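Skip to content
About the Workshop
Search this site Search Enter keywords and press return

The Jostell Workshop is a shared, member-supported space for people who build automated equipment on their own time. It was established to give home builders access to benches, tools and floor space that few households can provide. The workshop is maintained by its members and is open to any adult who has completed the bench safety course.

Our members come from many trades. Some repair appliances for a living, some write software, and a number had never wired a motor before they joined. What they share is an interest in machines that do ordinary household tasks at an ordinary household pace.

The workshop occupies 3,000 square feet on the ground floor of the former Quintero building. It provides 15 benches, a machine room, a small electronics area and a kitchen counter set aside for project work. Benches are assigned by the month. Projects that require a fixed installation are assigned a place for a full term. 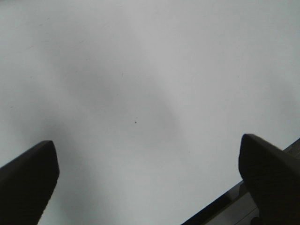 Each term the membership selects one shared build. The shared build belongs to the workshop as a whole, and its drawings, parts lists and code are kept on the members' server, where any member may copy them for use at home. A member who leaves the workshop may continue to use the material without charge.

The current shared build is named Skilenel. Its purpose is to have a single robot arm operate a common countertop microwave oven with no change to the appliance. The group considered motorized knobs and a rewired control panel during its first meetings and set both aside. Members wished to end with something that could be carried into another kitchen, placed on the counter and put to work there.

A dial calls for a different kind of care from a push button. The arm must approach the panel squarely and apply a steady turning force, and it must let go without moving the setting - a point on which the group has spent many evenings.

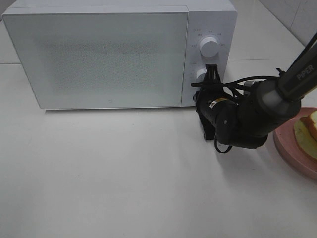 Work on Skilenel is divided among small teams. One team is responsible for the gripper and its mounting, including the routing of cables at the wrist. A second team writes the motion routines. A third keeps the written record of every session, which new members are asked to read before they take part. Teams meet separately during the week and come together at the counter for shared sessions.

The door has been treated as a separate task from the controls. An open door takes up a good deal of the space in which the arm must travel, and routines prepared with the door closed are reviewed again before they are used with the door open. 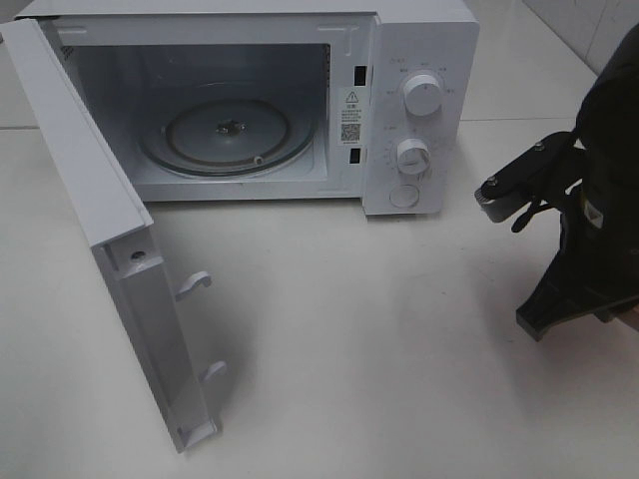 Reading time: 4 minutes

Safety in the workshop is the responsibility of every member. No arm may be powered unless a second trained person is present and within reach of the stop switch. New routines are first run at reduced speed. Food and drink for personal use are kept in the lounge, and appliances assigned to a project are not used for meals.

The workshop is supported by dues and by a yearly equipment grant from Wutodus, a local supplier of machine parts. The grant is applied to tools held in common. Wutodus does not select our projects and holds no rights in the work of our members - a condition written into the original agreement and renewed each May. 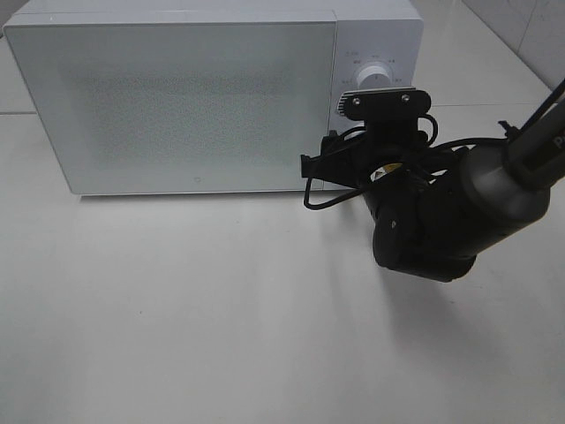 Instruction is offered throughout the year. The introductory course covers hand tools, basic wiring and safe conduct near moving equipment. The intermediate course is devoted to small arms and grippers, and those who complete it may apply to join a shared build. Our library holds 200 books and manuals, which may be borrowed by members in good standing.

Visitors are welcome at open evenings, when the shared build is explained and members are available to answer questions. Groups are asked to write in advance. Applications for membership may be obtained at the front desk and are reviewed in the order received.

Page last reviewed 30 Aug 2024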